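Sports Equipment Storage > Racket Sports

Soft clear bin keeps folding in at the rim. Store shuttlecocks in it anyway?

Posted by gorketti_8

I run the equipment shelf for a badminton group in Nudcombe. Feather shuttles that are still playable but no longer match quality go into a common bin for practice. Until April that bin was a rigid tub. The tub cracked at the base, and I replaced it with a soft collapsible one: clear plastic sheeting for the walls, beige fabric trim along the top rim and down the corner seams, open top.

The clear walls are useful, as the contents can be checked from across the room. The problem is the rim. It does not stay square. One side drops and the opening narrows, and shuttles placed in from above catch their skirts on the trim. I have had feathers bent this way that were straight when they came off the court.

What I have tried:

Folding the rim outward once to stiffen it. The fold holds for a day or so and then opens again.

Putting a flat weight in the base. This squares the bottom and does nothing for the top.

Storing the bin full. Works while it is full. It never stays full.

The bin was shipped flat and there are still creases in the walls. I would like to know whether the rim can be corrected, and whether a bin of this kind is suitable for feather shuttles at all. Our stock is 500 practice shuttles, but only a small part of that is in this bin at one time. The remainder is in tubes. 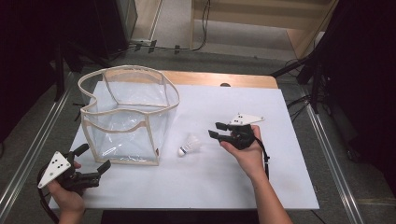
Nudcombe, Dec 31, 2024

 The bin is on the white board we use on the sorting table, with one shuttle beside it. The dip in the rim is on the front side. With the rim like that the opening is closer to a heart than a square when viewed from above. The walls are wrinkled but I do not think the wrinkles matter, as they do not touch anything with force. Correct me if that is wrong.

I should also mention that the shelf has a clear height of two bins, so a tall solution will not fit.

Posted by trondus_storage

There are two separate issues and they should be treated separately.

The rim. Bins of this type have either a wire or plastic strip inside the top trim, or nothing but fabric. Pinch the trim between finger and thumb and move along one side. If you feel a strip, it has taken a set from being folded in transit and can usually be straightened. Empty the bin, open it fully, and clip a straight batten along the inside of the sagging edge. A wooden ruler will do. Use two clips per side, close to the corners, and leave it overnight in a warm room. Do not use a heat gun or hair dryer on thin clear sheeting. It softens well before the trim is warm enough to relax, and the seam stitching then pulls through it.

If there is no strip, the rim is being held up only by the wall, and no amount of flattening will last. In that case add a stiffener. I have used flat plastic banding, the kind that comes around heavy cartons. Cut one length to the full inside perimeter, crease it at the four corners, overlap the ends and tape them. Push it up under the trim and fix it with a few stitches at each corner. It adds almost nothing to the height, which should suit your shelf. Round the cut ends of the banding before it goes in. They are sharp enough to cut a feather.

The shuttles. An open bin is acceptable for short-term practice stock. It is not acceptable for anything you intend to play properly with. A shuttle lying on its side rests on the cork and on the edge of the skirt, so part of the skirt carries load. One shuttle alone will not suffer much. A deep pile will deform the ones at the bottom. I would limit it to three layers and put a line of tape on the outside of the wall at that height. With clear walls you can see at once when it is over.

The wrinkles are cosmetic. I agree with you on that.

Posted by feng_courtside

just buy another rigid tub. the soft ones are for toys

Posted by nudcombe_racket_728

I would not go back to a rigid tub without considering humidity first. Feathers dry out and become brittle in a heated room in winter, and an open container of either kind makes no difference to that. Your bent feathers may be partly a result of dryness. A feather in good condition should flex against a fabric rim and return. If yours stay bent, check the room before blaming the bin.

My arrangement is as follows. Tubes go in a closed cabinet with a damp sponge in a perforated box. The sponge does not touch the tubes. Open bins are filled only on the day of the session, and whatever is left goes back into tubes afterward, cork first, nested. Returning them takes a few minutes.

On the rim, the banding suggested by trondus_storage is sound. I did the same with a strip cut from a folder cover, which was too weak and needed to be doubled. Also, load the bin from the high side, with the cork leading. The skirt then trails through the opening and has less chance of catching on the trim.

Posted by gorketti_8

Checked the trim. I cannot feel a strip in it on any side, so I will fit the banding. Tape line noted as well. There is no humidity meter in the room at present and I will get one before changing anything else.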